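Okay, alumni orchestra weekend at Kenov School is over, my left hand is wrecked, and I need to tell somebody about it. Thread!

Background for new people: I played viola at Kenov for six years, went off to college, studied something with a lot of lab reports in it, and barely opened the case. Last winter the music department sent an email asking if any old players wanted to come back in June and sit in with the current kids. I said yes before I finished reading.

38 of us came back. The oldest graduated before I was born and still has the school's own rental sticker on her cello case. The youngest finished last year and kept getting asked by parents if she was a current student.

Program was Dvořák 8, the Elgar Serenade for the strings alone, and a new piece by one of the seniors. Yes, a senior wrote a whole orchestra piece. It's called Ferry Weather and it has the best viola part I've ever been handed by a teenager. (Only one too, but still.)

We rehearsed in the old gym because the stage was being used for awards. If you've never heard the opening of Dvořák 8 in a gym, the cellos sound like they're coming up through the floor. I loved it. The conductor did not love it.

Seating was mixed - one alum, one student on every stand. My stand partner was a sophomore who had fingerings penciled in for everything. Mine said things like "COUNT" and "no really." By the second rehearsal I was using hers.

Also she turned pages for me without being asked. I said I could take a turn and she told me the inside player turns. Correct! I had forgotten! I was the inside player!

Lunch was the good part for catching up. I ended up at a table where one person plays in a pit orchestra full time, one is a nurse, one repairs clarinets, and one is in her third year of architecture school and does string quartets every other Sunday night or so with people from her studio. Everybody still had opinions about the sixth grade recorder unit.

The repair guy looked at three kids' clarinets over a sandwich. He fixed a sticky pad with a piece of paper from the program. I want him at every lunch. 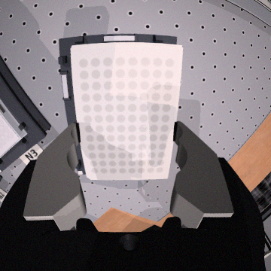
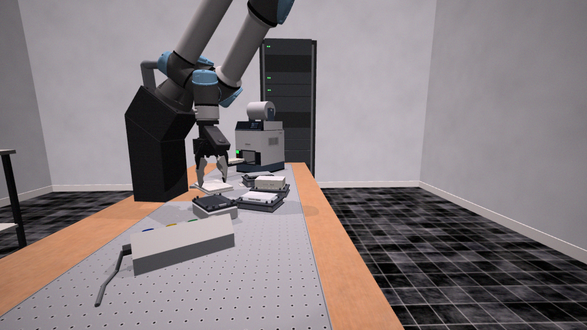
The well plate in its holder, then the arm over the long bench. Both are renders.

Juniors kept coming over to ask what you do about playing once you get to college, if you're not going for music. So I'll put down what I told them, plus what I stole from the other alumni.

Email the orchestra office before you get there, not in the second week. At my school auditions for non-majors were over before I had found the dining hall. I missed the whole first year that way and I'm still mad at myself.

If you don't get in, ask what else there is. Pit orchestras for student musicals are always short on violas. Always. I did two shows and it was the most fun I had with an instrument until this weekend.

20 minutes on a weeknight counts. I used to think if I couldn't do a full hour there was no point in unpacking, so I did zero for months. Scales and one page of something you like. Go to bed.

Get your instrument looked at before you leave town. I took mine to Sandhu Strings the week before this and they found an open seam I'd been blaming on my bow arm for a year. A year!

And tell your roommate. Mine turned out to play piano and we found out in April.

The concert was at Bonier Hall, over in Vendora, which has 1,321 seats and a backstage hallway that smells like popcorn for some reason. I had only ever been in the audience there. Walking out with my viola I forgot which side the violas were on and followed the kid with the nose ring, who plays second violin. Got it sorted before the lights came up.

Ferry Weather went second. There's a spot near the end where everything drops out except one horn and the violas, very soft, and I could hear my stand partner breathing in before the entrance. So I breathed in too and we came in together. I'm going to be thinking about that bar for a long time.

The composer came out to bow in concert black and green sneakers and her whole section stamped their feet. The alumni stamped louder.

Dvořák was fast. Faster than any rehearsal. I dropped out for maybe four bars of the last movement and got back on at the trumpets. Several alumni have confessed to the same four bars.

If you're an old Kenov player who skipped the email this time, please come to the next one. You can be rusty. They need basses especially - we had two and both were heroes.

Somebody left a gray mute on the third viola stand, by the way. I have it. Message me.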